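Teilnehmende gesucht: Vorführtag Robotik bei Mivoline

Für unseren Vorführtag im Oktober suchen wir elf Personen, die einen Arbeitsplatz mit zwei Roboterarmen kennenlernen und selbst bedienen möchten. Vorkenntnisse sind nicht nötig, Mindestalter 16 Jahre.

Der Besuch beginnt um 14 Uhr in der Halle Drurnodar, Eingang Hofseite. Nach der Einweisung steuert jede Person die Arme fünf Minuten lang. Gegriffen werden Gegenstände vom Schreibtisch und aus dem Bad. Bitte geschlossene Schuhe tragen und lange Haare zusammenbinden. Die Teilnahme ist kostenlos, Fahrtkosten werden nicht erstattet.
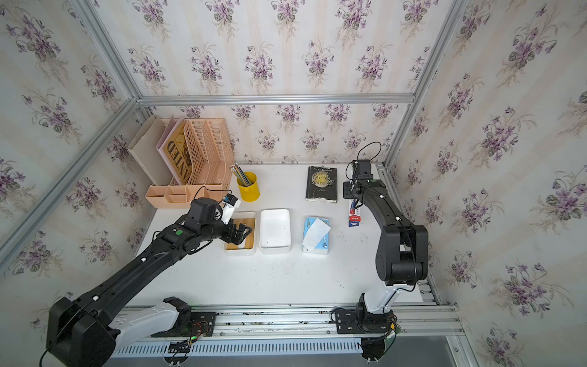 Matei
Vorführungen und Besuche, Mivoline

Anmeldung am Empfang oder über das Formular, Stichwort »Dindilon«. Bitte Alter und Telefonnummer angeben. Zusagen gehen spätestens zwei Wochen vor dem Termin raus.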